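Section 4: Setting up the clothing store

This section covers placing the Welix shelving unit, fixing it to the wall, setting the shelf heights and loading it for the first time. Assembly of the side frames is in the previous section. Do not start here until both side frames are square and all the cam locks are closed.

4.1 Before you begin

You will need:
A spirit level
A tape measure
A cross-head screwdriver
A drill with a masonry or wood bit, depending on the wall
The bag of parts marked B (wall brackets, short screws, shelf pins)

Wall plugs are not supplied. Choose plugs that match your wall. For hollow walls, use fittings rated for the load and follow the instructions on the packet.

CAUTION: Check for pipes and cables before drilling. Do not drill directly above or below a socket or light switch.

4.2 Choosing the position

1. Measure the space. Leave 1000 mm clear in front of the unit so that a person can kneel to reach the bottom shelf.

2. Keep the unit away from radiators, heaters and direct sun. Dark fabrics fade along the fold line first.

3. Check the floor with the spirit level. If it slopes, turn the adjustable feet until the bubble is centered. Do not use folded card or wood scraps under the feet.

4. If the room has a baseboard, fit the long spacers from bag B behind the top rail. Without them the unit will lean back and the shelves will not sit flat.

Note: On outside walls, leave a small gap behind the unit for air to move. Clothing stored against a cold wall can pick up a musty smell by September even when the room feels dry.

4.3 Fixing to the wall

1. Stand the unit in its final place. This step needs two people.

2. Hold a bracket against the underside of the top rail and mark the wall through the slot. Repeat on the other side.

3. Move the unit away and drill at the marks. Push the plugs in until they are flush.

4. Screw the brackets to the wall, but leave them slightly loose.

5. Move the unit back, fasten the brackets to the top rail with the short screws, then tighten everything.

CAUTION: Never load the unit before it is fixed to the wall. Children may try to climb it.

4.4 Setting the shelf heights

The holes run the full height of the side frames, so shelves can go almost anywhere. Put the shelf you will use most between waist and shoulder height. Press each pin in until the collar touches the frame, then lower the shelf from the front – do not slide it in from the side.

For folded shirts and knitwear, a low gap works best, as tall stacks tip over when something is pulled from the bottom. Leave the widest gap for coats, bedding or boxes. The Lapiņa box insert needs the bottom position and does not fit above a drawer.

4.5 Loading

1. Start with the bottom shelf and work up.

2. Fold on a flat surface close to the unit. A table 90 cm high suits most adults. Wipe it before you start.

3. Fold slippery fabrics around a sheet of tissue so they keep their shape.

4. Turn care labels to the inside, except on items that must be washed separately. Leave those showing.

5. Put items away in small stacks with the fold facing out.

6. After 4 weeks of use, check the wall brackets and tighten them if needed.

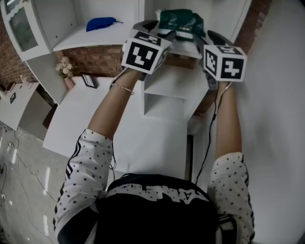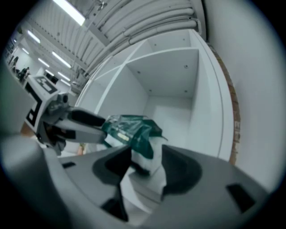
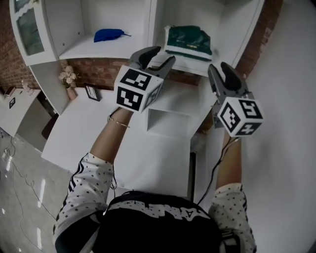
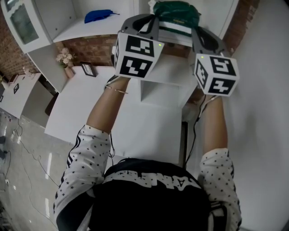 First and third pictures: at the shelving. Second: green item with a pale yellow label. Fourth: at the table.

4.6 Spare parts

Shelf pins and brackets can be ordered from the Penstead parts desk. Quote the code printed inside the left side frame. Codes from 3000 upward use the newer pin, which will not fit earlier frames.

Text by Guadalupe Jaramillo, checked by Mārtiņš Ķēniņš. Revised 3rd May.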